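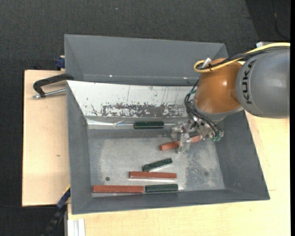
Llevo meses discutiendo lo mismo con gente que quiere comprar un robot, y siempre empezamos por el sitio equivocado: ¿qué brazo? Que si KUKA, que si otra marca, que si seis ejes... ¡Pues vale! El brazo es la parte fácil del presupuesto. Te lo cotizan en dos correos.

Lo que se come el dinero es todo lo demás. En Erero aprobamos 3,397 euros para «accesorios» de una celda de vaciado de cajas, y Ama Boateng, que lleva compras, me preguntó qué iba ahí dentro. Le dije que dedos para la pinza, racores, mangueras, fijaciones. Se rio (con razón). En julio ya habíamos pedido más dos veces, 400 cada vez, y casi todo fue para dedos.

Y luego están las cajas. Una caja metálica de paredes inclinadas parece lo más tonto del mundo hasta que ves cómo queda la pintura después de tanto roce, raspada por abajo y con el metal asomando. ¿Alguien presupuesta cajas de repuesto? Raimonds Mets, de Junik, sí: mete 200 al año por celda y no pide permiso. A mí me parecía exagerado y ahora le copio la línea tal cual.

Mi opinión, y ya sé que no gusta en dirección: antes de firmar el brazo, montad la prueba con sargentos sobre un tablero de madera, con cuatro bloques de colores, fea, y apuntad lo que se gasta. Con esa lista se hace el presupuesto del segundo año, que es el que duele. En Lesasier lo hicieron al revés y siguen pidiendo ampliaciones.

14 comentarios
Compartido 32 veces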